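Teaching a Two-Handed Pick: Produce from Shelf to Basket
Student Robotics Club, Build Notes

These notes cover the produce exercise as we run it in the club. The task is simple to state. The robot stands in front of a slatted shelf, takes produce with either hand, and puts it in a basket. A student drives it by teleoperation, every run is recorded, and the recordings are used to train a policy that does the same job without the driver. Most teams get a first recording on the first evening. Getting recordings that are worth training on takes longer, and most of what follows is about that.

You should already have passed the driver check and be able to run the stand-up and sit-down routines without the sheet.

What you need

The humanoid with both multi-fingered hands fitted.
Three cameras: one at the head, one at each wrist.
One blue perforated plastic basket.
Produce. Mix stiff items with soft ones. A set made up only of potatoes teaches the policy only potatoes.
The Utov recorder, installed on the club laptop.
A second person at the stop button. This is a rule, including for short tests.

Step 1. Set the basket and shelf

Put the basket where both hands can reach the far rim without the elbow joints getting within a hand's width of their limit. The easy way to check is to drive each hand to the far rim, hold, and read the elbow angle on the laptop. If it is close, move the basket and leave the robot where it is. Moving the robot means redoing the stance.

Long items should lean where the fingers can close on the lower end. Round items go on the flat part of the shelf with space between them. Items that touch get picked in pairs.

Step 2. Check the cables

Raise each arm to shelf height and lower it, slowly, three times. Watch the wire at each wrist. It should keep a small loop at every point of the travel. If it goes straight at any point, stop and give it more slack at the cuff. If it hangs low enough to catch on the basket rim, take some back. Floor cables go behind or to the side of the feet, never between them.

Step 3. Start the recorder

Open Utov and make a new session. Name it with the team name, an underscore, and the session number. Set the episode limit to 2000 frames. A clean pick and place by a practiced driver takes much less than that. The limit is there to end the runs in which the driver is hunting for a grip.

Confirm that all three camera streams are live and that their clocks agree. If one stream lags, restart the recorder. Do not try to correct it afterward in the file. Team Cornberg tried that last season and lost 58 episodes.

Step 4. Zero the hands

Open both hands fully and press Zero. Close them fully on nothing and press Zero again. Repeat after every break longer than a few minutes, as the finger motors warm up and cool down and the readings drift with them. A hand that was not zeroed will report a grip when it has none.

Step 5. Drive the pick

Bring the hand in along the line of the forearm. Do not come in from the side and rotate at the end; the rotation sweeps the fingers through whatever is next to the target. Stop short of the item, open the hand wider than seems needed, then move in.

Close in two stages. The first stage is contact: close until the finger current begins to rise on at least two fingers, then wait. The second stage is grip, and depends on the item.

Stiff items (root vegetables, squash): close until the current levels off. Lift straight up.
Smooth round items: let the thumb get past the middle of the item before closing, or it will squeeze out toward the palm.
Leaves: stay at contact current. Slide the fingertips under the margin if there is room. A leaf that bunches under a fingertip can still be lifted, but lower the closing speed first.
Eggs and anything like them: leave these until the driver has twenty clean picks on other items.

Use the free hand. It can stand by at the basket rim while the other one works, and then steady the basket during the drop. Drivers new to two arms tend to park the free hand down at the side, and the policy learns to park it too.

Three views from one sitting, two at the wrist and one from the head:
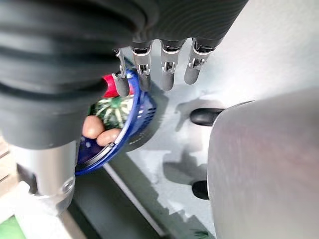
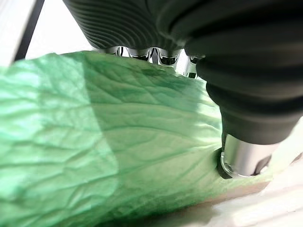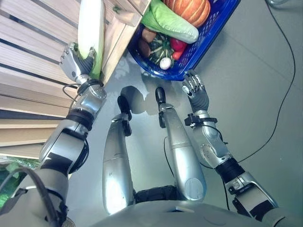

Ruan Magagula wrote in to disagree with the two-stage close. On the Trudley team we dropped the wait between contact and grip, and our success rate on stiff items did not change. The wait costs frames on every episode and the policy copies it, so you end up with a robot that pauses over every potato. I would keep it for leaves only.

We have tested this since and the point is fair for drivers who already have a feel for the current reading. New drivers should keep the wait. Without it they go past contact on soft items and do not notice until playback. Once a driver is cleared on leaves, the wait can be dropped for stiff items. Note the change in the session log so that the two kinds of episode can be trained separately.

Step 6. Place and release

Carry the item over the rim with clearance, then lower it until it touches something. Release only after contact. Dropping from height is faster and looks fine on the head camera, but items bounce, and a bounce puts the end state of the episode outside the driver's control.

Open the hand in the order thumb, then fingers. Retreat straight up along the same line you came down. Do not begin the next reach until the hand is clear of the rim.

When the basket is getting full, look for the low spots. Heavy items belong at the bottom and leaves on top, so plan the order of picks before the session starts and write it on the board.

Step 7. Mark the episode

Mark each one the moment it ends, using one of these labels:

Good. Picked, placed, released, no second attempt.
Retry. Placed in the end, with more than one attempt at the grip.
Drop. Item left the hand outside the basket.
Stop. Stop button used, for any reason.

Do not delete drops. They are used for the failure detector. Retries are kept but left out of the first training run.

Step 8. Review before training

Play back one episode in ten at half speed with all three views open. The head view tells you whether the reach was sensible. The wrist views tell you whether the grip was. A run can pass on one and fail on the other, and the usual case is a good-looking reach with one finger doing all the work.

Check for:

Fingertips hidden behind the item for the entire grip. A few of these are unavoidable. If it is most of them, change the approach angle.
Washed-out areas in the wrist view. Pale surfaces near the lamp will do this. Lower the exposure by one step and record a test.
The free hand blocking the head camera.
Wire loops crossing the fingers.

Step 9. Train

The Alemneh script takes the session folder and a config file. Leave the config alone for the first run. Our reference set is 1857 good episodes, and a team with fewer can add from it, provided the camera mounts have not been moved. If they have, the old wrist footage will do more harm than good.

Training runs overnight on the lab machine. Put your name on the queue sheet. Jobs without a name are killed in the morning.

Step 10. Test the policy

Same shelf, same basket, second person at the stop button. Begin with one item on the shelf. Add a second once the first has been placed five times in a row. Put the produce in positions that were not in the recordings, by a few inches at first.

Keep your own hands out of reach of the arms while the policy is live. To reset the shelf, pause the policy, wait for the pause light, then walk in.

Common faults

Hand closes early, short of the item. Usually a bad zero. Redo Step 4.

Hand hovers and does not close. Too many long waits in the recordings. Look at the frame counts and take out the slowest tenth.

Good on the left, poor on the right. Count the episodes per hand. Most drivers favor one side and do not know it.

Basket creeps away over a session. Mark its position on the surface with tape and check it every ten episodes.

Recorder stops partway. The disk is full. Move old sessions to the lab machine before you start.

Shutdown

Sit the robot down before cutting power. Hands open, arms at the sides, wrist wires clear of the joints. Wipe the fingers with a dry cloth, taking care around the knuckle hinges where bits of leaf collect. Produce goes home with whoever wants it or into the compost, and the basket gets rinsed. Log the session number and the count for each label on the sheet by the door.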